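Pre-run checklist, two-arm bench, gripper comparison
Site: Norkham
Date: 09/07/2023
Grippers under test: Ekia (stock fingers), Matar (soft pads)
Controller: Rodex, both arms

Mark each line OK, FIX or N/A. Comments go under the line they belong to. A FIX in section 1 stops the run.

1. Power and stop

1.1 E-stop pressed and released, both arms drop out and come back: OK
1.2 Base indicators green on both arms after power-up: OK
1.3 Controller fault log cleared before start: OK
Log had 9 entries, all old gripper timeouts from the Ekia set. Saved a copy before clearing.
1.4 Supply cables seated at arm bases: OK
1.5 Cable runs clear of the floor in front of the bench: FIX, see note
Not a power fault, so we went ahead. Cables still loop off the front edge and somebody will catch a foot on them. Needs a tray or clips before November.

2. Mounting

2.1 Base plate bolts checked with torque wrench: OK
One bolt on the left plate took a little more turn. Marked with paint pen. Check it again next time.
2.2 No play at the bases when the arms are pushed by hand: OK
2.3 Mat flat, no lifted corners: OK

3. Grippers

3.1 Fingers close square, no gap at the tips: OK for Matar, FIX for Ekia
Ekia left finger is slightly out. You only notice it on thin parts. It was like this on the last sheet too.
3.2 Pads clean: OK
Matar pads pick up dust and lose grip on the smooth plastic pieces. Wipe them between sets, dry cloth only.
3.3 Cycle count written down: OK
Ekia at 3,270. Matar was swapped in new and has 27 from setup.
3.4 Grip force setting same for both sets: OK
Set to 4 on the Rodex panel. The scale on that panel has no units, so do not compare it with the older sheets from the other controller.

4. Work area

4.1 Red tray left, green tray right, at the back right of the table: OK
4.2 Curved white pieces in the trays, one each: OK
4.3 Arms parked away from the trays before anyone reaches in: OK

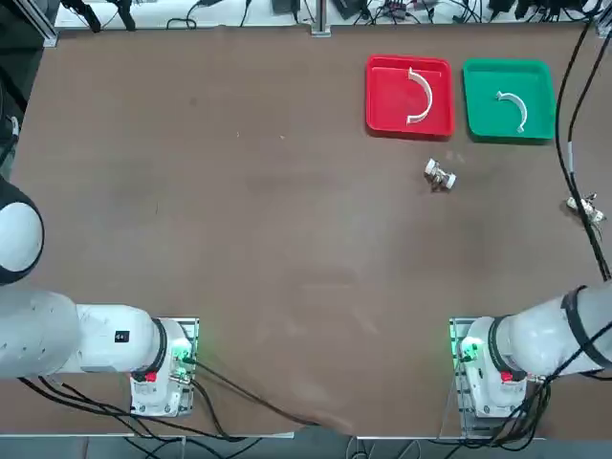

Parking has to be done from the panel. Pushing the arms out by hand leaves the controller with the old target, and the first move after enable is then a large one. Add this to the start card.
4.4 Loose parts that are not in the test removed from the mat: FIX
Fix before the first scored pick.
4.5 Cable bundle on the right clear of arm travel: OK at slow speed
Not checked at full speed. Keep the speed limit on until it is tied back.

5. Comments on the comparison

Run Ekia first, then Matar, with the same pieces. Do not change the start positions between sets. If a piece is dropped, score it as a drop and put it back by hand with the arms disabled.

The Ekia finger should be straightened or replaced before we put any numbers next to each other. Until then, Ekia results on the smaller arc are for information only.

Open items: 1.5, 3.1 (Ekia), 4.4, 4.5 at full speed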